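## Corn, a bowl and a very white table

Hello again from the kitchen end of the newsletter! Last time I promised you soup, and I'm going back on that, because corn has taken over my life and I would much rather talk about corn.

First, though, the table. Some of you know I've been complaining about the old one ever since we moved into the place on Kullden Street. It was lovely to look at and a misery to cook near (every crumb went straight into the grain and stayed there until spring). So we finally gave in and went for glossy white. I was sure I'd hate it. I thought it would feel like eating at the dentist's, and my sister said as much when I sent her the color. But a wipe with a damp cloth and it's done, and I've gotten weirdly fond of it in the mornings, before anything has landed on it.

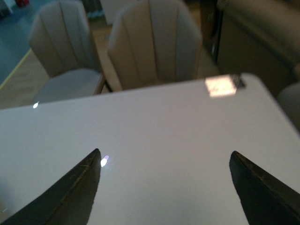
*Glossy white, with a few little glints of light.*

The one thing I'll say against it is glare. Anything shiny overhead comes right back up at you, so if you're thinking of a table like this, go look at one under the kind of lights you have at home. The showroom at Plaveck was all soft lamps and I fell for it completely. I still wouldn't send it back.

Okay, corn. I get the question every summer: how do you pick a good ear without peeling half the bin and getting glared at by the produce guy? I go by feel. Run your thumb along the outside of the husk and you can tell if the rows are full underneath. The silk at the top should be a bit sticky and brown, and if it's black and dry I put the ear back. I don't peel at the store. I used to, and then Chun-yin Kan caught me at it next to the melons and I've been a reformed person ever since.

At home I pull out a big steel bowl, and everything happens in or next to it. Husks go in a paper bag on the floor, silk gets rubbed off with a dry dish towel (so much easier than picking), and the bowl is for cutting. Stand the ear on its end, hold it near the bottom, and slice down with a short knife. Don't go too deep or you get the chewy bits. Then turn the knife over and scrape the cob with the back of it, and all that milky stuff goes in too. I do it slowly and I make a mess anyway!

And please don't throw out an ear over one ugly patch. I see people do it at the market and it hurts me. A dull spot or a few specks on a raw ear, cut that part away, sniff the rest, carry on. If it smells sour or feels slimy, that's a different matter and it goes in the compost.
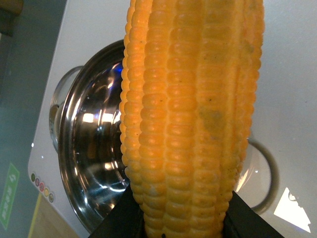 Tsz-kin Tse wrote in after the last issue to say that cutting kernels off is a waste of a good cob, and that the only proper way is to boil it whole, 4 minutes and no more, with salt added at the table and never in the pot. Butter is allowed. Mayonnaise is apparently up for discussion.

I'm with Tsz-kin on the timing. My mother boiled corn until the windows ran, and I was grown up before I found out it was supposed to have some snap to it. On the salt I'm not so sure. I've tried it both ways and couldn't tell you which was which. Where I really disagree is the cutting, because without cut corn there's no corn salad, and the corn salad is the whole reason I buy so many ears in the first place.

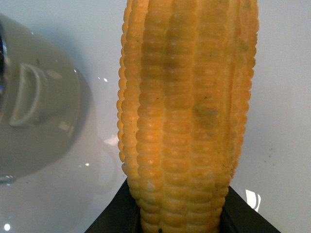 So, the salad. For 4 people I use 7 ears, which sounds like a lot until you see how fast it goes. Get a wide pan properly hot, dry, no oil yet, and put the kernels in with plenty of room. Leave them alone for 2 minutes. I know you want to stir. Then oil, a good pinch of salt, one chopped green chili and a shake of paprika (the smoked kind, in a little tin, that I brought home from Cáceres and am rationing like gold dust). Tip it all back in the bowl while it's warm, squeeze a lime over it, add cilantro if your household isn't at war about cilantro. Ours is. I put it in a dish on the side.

The cobs go into a pot with an onion and some water, and an hour later you've got stock. It freezes well. There, that's the soup I promised, or at least the start of it.

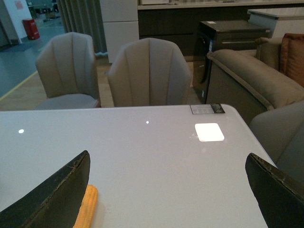
We mostly eat it at the table straight out of the bowl, big spoon each, which is a terrible way to find out who takes more than their share. The chairs help people stay put, anyway. They're padded and gray-beige and I was nervous about that color with paprika in the house, but I keep a cloth within reach and so far I've only had to be rude to one cousin.

If you have a corn opinion, send it in. Next time, Trornell plums, as long as the tree cooperates and the wasps leave me any.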